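Pay the People Who Teach the Robots

By Viorica Chiriac
November 10, 2024

Most of the talk about factory robots is about the machines. I want to talk about the people who show them what to do, and what they are paid for it.

I spent part of August at Brophy, a contract shop in Grososside that builds small assemblies for other companies. Brophy has begun training two-armed cells by demonstration. An operator moves a pair of hand controls, the arms follow, and the system records the whole thing. Do the job enough times and a model can be trained to try it alone. For the first task, the shop recorded 2663 demonstrations over the summer. Five operators did them all.

The work is slower than it sounds. Two grippers have to come together over one small part without knocking it out of line. A good operator brings in one side, waits, and then closes the other. A hurried one closes both and spends the next minute fixing it. Both versions go into the recording unless somebody throws one out.
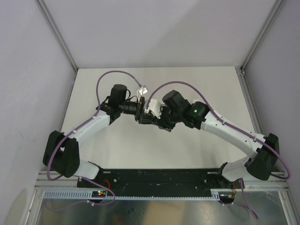
Viorica Chiriac should try running a shop before telling shops what to pay, wrote Detitz after my last column on this subject. The demonstrations are training, the argument went, and training is part of any job. A person who shows a new hire how to do something doesn't get a royalty.

I have thought about that and I still disagree. A new hire learns one job in one building. A set of recordings can be copied to every cell the company owns, and sold to a company it doesn't. At Brophy the operators got their normal hourly rate plus a flat 110 dollars when the project closed. They signed a form giving up any claim to the data. The form was one page and they had it for a day.

There is also the matter of quality. Managers like to count demonstrations per shift, and the target at Brophy was 25. Operators told me they could hit it easily by being sloppy. The careful ones fell behind and heard about it -- the same careful ones whose recordings were worth keeping.

My proposal is modest. Put a per-demonstration rate in writing before the work starts. Pay it only for recordings that pass review, and let operators see why one failed. If the data goes to another site, pay again. Sistby, a smaller shop across the river, already does the first two, and its manager told me the extra cost on its last task came to 800 dollars. She said she would have spent more than that on retakes.

Comments (3)

millrat: I did this for a year. My wrists were shot by lunch. A break every hour would be worth more to me than the bonus.

Oona P.: How do you prove your recordings were the ones used? They get mixed together before training.

benchtop: Keep the operator ID with each recording. We do. It's one column in a table.

Related
Who Owns a Recorded Motion?
Grososside Shops Add Second Shift
What Reviewers Look For in a Bad Demonstration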